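Häufige Fragen zu Bestellung, Versand und Pflege

Stand: August 2018

Wie lange dauert die Lieferung?
Lagerware verlässt unser Haus innerhalb von zwei Werktagen. Nach Deutschland und Österreich ist das Paket danach meist drei Tage unterwegs, in die Schweiz bis zu sechs. Schneidbretter mit Gravur brauchen eine Woche länger.

Was kostet der Versand?
Ab einem Bestellwert von 80 Euro liefern wir innerhalb Deutschlands versandkostenfrei. Darunter berechnen wir 4,90 Euro. Sperrige Teile der Serie Bastico gehen per Spedition, der Zuschlag wird im Warenkorb angezeigt.

Kann ich Ware zurückgeben?
Ja, innerhalb von 30 Tagen, unbenutzt und möglichst in der Originalverpackung. Gravierte Stücke und Maßanfertigungen nehmen wir nur bei Mängeln zurück. Bitte melden Sie die Rücksendung vorher per E-Mail an und geben Sie die Bestellnummer an.

Womit soll ich mein Brett ölen?
Mit Leinöl oder einem anderen lebensmittelechten Öl, das aushärtet. Olivenöl und Sonnenblumenöl eignen sich nicht, sie werden mit der Zeit ranzig. Dünn auftragen, eine halbe Stunde einziehen lassen, Überschuss abwischen. Ölgetränkte Lappen bitte ausgebreitet im Freien trocknen – sie können sich selbst entzünden. 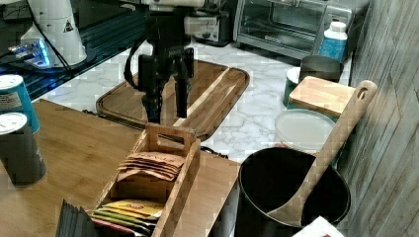

Dunkles Schneidbrett mit umlaufender Rille und hellem Streifen, vorn ein Holzträger mit Griff.

Darf Holz in die Spülmaschine?
Nein. Hitze und langes Einweichen lassen Holz quellen und reißen. Spülen Sie von Hand mit warmem Wasser und wenig Spülmittel und stellen Sie das Brett zum Trocknen aufrecht hin.

Mein Brett hat sich verzogen. Was tun?
Oft ist nur eine Seite feucht geworden. Befeuchten Sie die hohle Seite leicht und legen Sie das Brett mit dieser Seite nach unten über Nacht auf eine ebene Fläche. Bleibt die Wölbung, schicken Sie uns ein Foto.

Schleifen Sie alte Bretter ab?
Ja, bis 100 cm Länge und auch fremde Fabrikate. Die Annahme ist bei Grażyna Walczak in der Werkstatt. Im September ist die Schleiferei zwei Wochen geschlossen.

Gibt es Ersatzteile für die Serie Zustance?
Griffe und Füße sind einzeln lieferbar, Schrauben liegen bei. Für das ältere Modell 113 haben wir nur noch Füße.

An wen wende ich mich bei Fragen zur Rechnung?
An Meinrad Gasser, Buchhaltung Tellidano, vormittags von 9 bis 12 Uhr.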